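Home | Kitchen | Materials | Workshop | Back Issues

Reading time: 5 min

The Square Dish, Considered
By Kaja Butkienė

Square ceramic is harder to make than round ceramic, and most of the reasons show up in the finished piece if you know where to check. A round bowl shrinks evenly toward its center as it dries and again as it fires. A square one has four straight walls that would like to bow inward and four corners that resist. The maker's job is to decide how much of that movement to permit.

The Griltanham pottery has been working on the problem long enough to have a shelf of failures, which I was allowed to handle. The early ones have sharp corners. Three have cracks running down from the rim at the corner, and one has a floor that lifted in the kiln, so that it rocks when pressed on one side. The current shape has rounded corners, sloped walls and a rolled rim. Each of those was a response to a fault.

Corners

Stress collects where a wall changes direction. The tighter the turn, the more of it collects, both during drying and later, when the dish goes from a cool shelf to a hot oven. Griltanham settled on a corner radius of 10 millimeters at the inside face. Below that figure the reject rate climbed. Above it, the dish began to read as a circle that had been leaned on, and the shops complained.

A generous radius also helps at the sink. A sponge folded over two fingers will reach the full depth of a rounded corner. It won't reach a right angle, and baked sugar stays there until someone goes after it with a toothpick.

Walls

Vertical walls stack poorly and release poorly. The usual answer is draft, meaning the walls lean outward as they rise. Callellow, the mold shop that supplies the pottery, quotes draft in degrees and recommends 5 for anything slip-cast at this size. Griltanham uses more. The extra slope lets the cast leave the plaster without being coaxed, and it lets a baked custard come out with a spatula in one pass.

The cost is volume. A dish with sloping sides holds less than its rim dimensions suggest, and recipes written for straight-sided metal pans will overflow it. Measure with water before committing batter. My own sample held 222 milliliters to the underside of the rim, noticeably less than I had guessed from its width.

Glaze

Cream is a forgiving color, which accounts for some of its popularity. It hides small iron specks that would be conspicuous on a pure white, and it flatters most food. Gloss is less forgiving. A glossy surface reports every dip in the clay under it, and a floor that looked flat in the raw state can show a shallow wave once it is shiny.

The quickest test is a lamp and a plain background. Set the dish on a white table, put the light to one side, and look at how the highlights sit. Along a well-formed rim the reflection runs as a continuous line. A break or a pinch in the line means the roll was uneven before firing. On the floor, expect bright patches and a glaze that looks wet. Glaze also deepens where it gathers, so an interior a shade darker than the rim is ordinary and no cause for return.

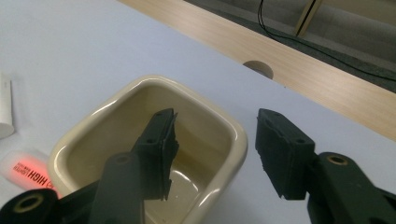 The Rim

A rolled rim does three jobs. It stiffens the top of the wall, where a square form is weakest. It gives the hand something to hold. It also moves the most exposed part of the glaze onto a curve, and curves chip less readily than edges.

Thickness matters here. A thin roll looks refined in the shop and loses flakes within a season of normal stacking. A thick one adds weight high on the piece, so the walls beneath it have to be strong enough to carry it through the firing without sagging. Griltanham lets the cast stand 60 minutes before the rim is finished with a damp sponge. Shorter than that and the roll slumps. Longer and the sponge drags, leaving fine ridges that the glaze will not entirely fill.

Run a fingertip all the way around before buying. The places to go slowly are the four turns, where the roll tends to thin out on its outer side. A slight change is normal. A ridge you can catch with a nail is a fault.

Storage and Wear

Square dishes pack tightly on a shelf, and that is the main practical argument for them. Two sit flush where two round bowls would leave a gap. They nest only if the draft is sufficient, and even then the glazed walls can wedge together. A sheet of paper towel between each pair prevents it.

Gray marks on the floor are usually metal left behind by cutlery. A mild powdered cleanser removes them. Fine cracks in the glaze are a different matter and don't come out. A dish that has developed them can go on holding paper clips or keys, but I would retire it from food.

The Akgül ware I compared it with, bought in February, has straighter walls and a thinner rim. It is the better-looking object. It has one chip already, on a corner.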